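Search this site Go

Small rooms, long lease

By the homes desk | 3/4/20

I have rented eleven months at a time for most of my adult life, so when I finally signed on for a proper two-year lease in a one-bedroom at Rorlow I went a bit silly and told everyone, including the bloke at the bakery. It's the third floor of a brick walk-up behind the Masanja shops (no lift, good thighs) and the listing called it "compact and full of light". Half of that was right in December when I inspected. The other half arrives at four in the afternoon and stays for twenty minutes!

I'd looked at a lot of places by then. The one I nearly took was in Natetti, a newish tower with a gym and a pool and a lobby that smelled like a candle shop. It was $79 a week dearer, and the bedroom had a sliding door instead of a wall. I stood in it trying to work out where a person would put a coat. 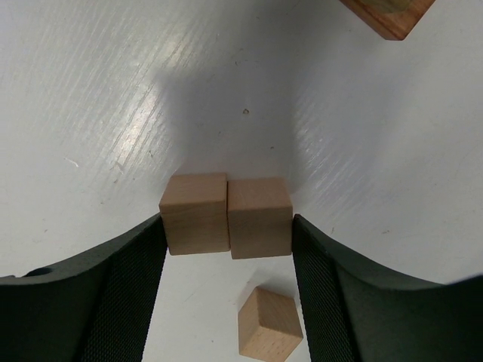 Storage is what I think about now when I walk into a flat, way ahead of the view. Rorlow has one hall cupboard, and it's deep enough that things go in and don't come back. My method for planning the rest was very low-tech: graph paper, a pencil, and something to push about. You find out fast that the armchair isn't coming. Mine went to my sister's garage, where it remains.

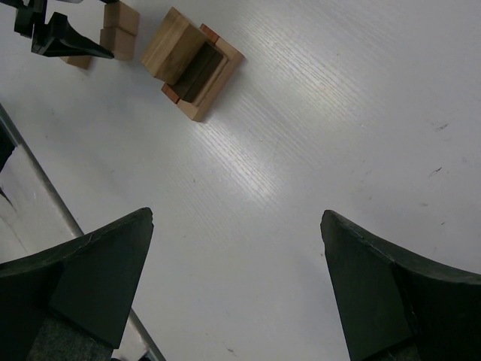
What the rent gets you

The flat is $262 a week, water included, and the agent wanted two weeks up front. Parking is on the street and a bit of a lottery after six. The laundry is shared, down in the basement, with a roster taped to the dryer that people treat as a suggestion. I've learned to wash on Tuesday nights, when the whole building is apparently watching the same cooking show.
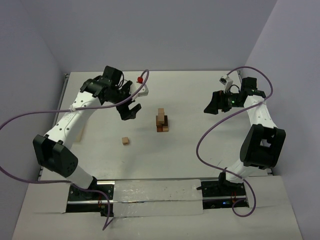 Page last updated 3 weeks after first posting: bus details corrected.

The bus was the thing I got wrong, so thank you to the readers who wrote in. The express from Masanja doesn't run on weekends at all, and the ordinary one goes the long way round past the Brotura estate. I timed my walk to the stop instead and measured it on the map while I was there. It's 100 metres downhill going, and it feels like a kilometre coming home with groceries. 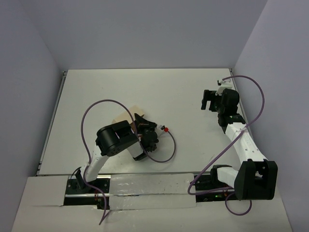 Still, I like having a neighbourhood I can describe to people. There's a fruit shop that knocks down its bananas on Saturdays, and the park has proper old trees. If you're inspecting in this area, go twice, once after dark, and run the shower while the agent's chatting. Ask about the hot water too. Mine is shared with the flat next door and I'm up at five for a reason.

Contact us | © Homes & Streets | Back to top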